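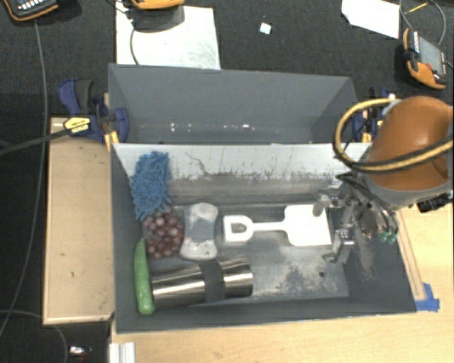

## Grey tubs for sorting: scratches, and what can share a tub

**plumgate** wrote:

We use grey plastic tubs at the back of our shop (Gonberg, general goods plus a bit of fruit and veg) for odds and ends that come back to the counter or get left in trolleys. Whatever turns up goes in the tub and gets put away at close. On a normal day that means a cucumber, a bunch of grapes, a wash mitt, a sponge, a steel tumbler and some kid's toy shovel all in together.

Two questions.

1. The tubs are getting badly scratched inside. Is there a point where you stop using them for food, even food that gets washed at home?
2. Does anyone bother to keep produce apart from the hard goods? The new manager wants two tubs at every station and I'm not sure we have the bench space.

---

**tinroof_88** wrote:

Two tubs. We did it at the Bollis store and it took a week for people to get used to it. Food in the front one, everything else behind. If you already have a second tub sitting there you have the space.

Grapes are the main reason. Put a steel tumbler on its side in a tub with grapes, carry the tub to the other end of the shop, and you'll be wiping juice off the tumbler and throwing out the grapes.

---

**kerbside** wrote:

I don't agree that you need two. Ours is one tub per register and it gets emptied every hour. Nothing is in there long enough to matter. Heavy things at one end, soft things at the other, and walk slowly.

Cucumbers will take a fair bit. Grapes go in last.

---

**tinroof_88** wrote:

"Emptied every hour" is fine if you have the staff. Most Thursday nights we have 2 people on the floor and the tub sits until close.

---

**mossvale** wrote:

On the scratches: fine scuffing on the floor of a tub is normal and I wouldn't chuck one for that. What I look for is anything deep enough to catch a fingernail. Dirt sits in it and the brush doesn't get it out. Those ones get a strip of tape on the handle and go to hardware and toys only.

Dark branching marks on a wall are worth a closer look. Sometimes it's only rubbed-off colour from something and it comes away with bicarb paste. If it doesn't come off, press on the wall from the outside and see if it opens up. If it does, it's a crack and the tub is finished.

---

**plumgate** wrote:

Tried the fingernail thing on all 13 of ours. Five catch, most of them on the floor where things get slid about. One has a branching line on the far wall. Bicarb lightened it a little and that's all. It doesn't open when I press, so I think it's a scratch.

---

**kerbside** wrote:

What are you washing them with? If it's the green scourers, that's your scuffing.

---

**plumgate** wrote:

Green scourers, yes.

---

**kerbside** wrote:

Stop that. Soft brush, hot water, dish soap, rinse, upside down on the rack overnight. We went through a stack of tubs before someone worked it out.

---

**dapto_jan** wrote:

Nobody has mentioned the mitt. Those chenille ones with the fat fingers pick up everything. Crumbs, grape stems, bits of onion skin. If it goes in loose with produce you can't sell it as new afterwards. We bag them. Same with sponges if the wrapper is gone, though the bone-shaped ones are easier to wipe down than the mitts.

I'd also say a mitt handled out in the car park shouldn't be lying against someone's grapes, wrapped or not.

---

**mossvale** wrote:

Agree on bagging. A loose sponge with no wrapper we write off. Not worth the argument at the counter.

---

**kerbside** wrote:

You write off a sponge because it was in a tub for ten minutes? We'd never hear the end of it from head office.

---

**mossvale** wrote:

It's a couple of dollars. We wrote off 168 items in September and sponges were hardly any of it. Broken jars and soft fruit were the bulk.

---

**tinroof_88** wrote:

For replacements, we bought Camenzind tubs last time, same footprint as the old ones so they still fit on the bench. The floor is a bit thicker. No complaints so far. The lids are sold separately and we didn't bother.

---

**plumgate** wrote:

Thanks all. I'm going to tape the five for hardware and toys, order some new ones for food and get the scourers out of the wash area. I'll trial two tubs at the busiest station first and see if people stick to it.

Still not sold on bagging every mitt.

---

**dapto_jan** wrote:

Use the small produce bags off the roll. Costs you next to nothing and the shelf filler can see what it is.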